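Marking out the tea table

Readers of these pages have on several occasions requested an account of the manner in which the tea table at Skesent is laid out. The arrangement was last revised in April, and it is set down below in the order in which the work is ordinarily done.

The table is first covered. Lines of blue painter's tape are then applied directly to the surface, one in each direction, and the remaining lines are measured from these. The tape used is the ordinary kind sold at Barbu, where it is kept beside the dust sheets. 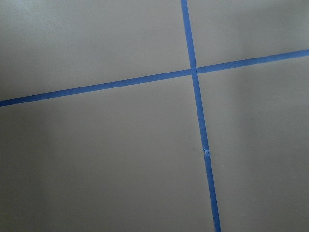 Two strips of blue tape at their crossing.

A strip should be pressed down from one end to the other in a single pass. Where a length proves too short, a second piece may be lapped over the first, although the join will seldom be perfectly true. Tape that has been lifted and laid again tends to fray, and it is my practice to leave such places alone until the whole is renewed.
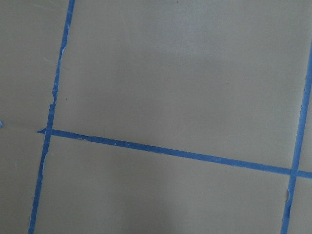 Midura wrote to say that the spacing ought to be settled by the largest item on the table, usually the board, and that small squares look tidy but leave a teapot standing across two of them.

I accept the point. An earlier layout, with lines every 400 millimetres, suited the cups very well and the board hardly at all. The present sections are larger and are not all of one size.

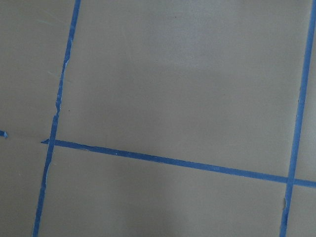 Once the lines are down, each item is given its own section and is returned to it after use. The mug tree stands towards a corner, where its pegs do not catch a sleeve. The cutting board is placed at the back, with the lemon already sliced, and the middle of the table is reserved for mugs in use.

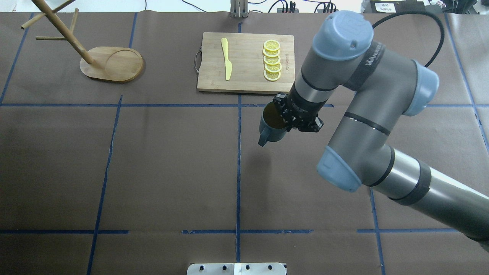
Ustel

The bamboo board has a metal loop at one side and may be hung up when the table is cleared. For the lemon, a yellow toy knife of plastic is laid beside the slices. It is there for show, and the cutting is done beforehand in the kitchen. Slices keep their shape better if they are set in an overlapping column, and one lemon generally provides enough for 4 mugs.

The tape is to be replaced before the winter teas begin.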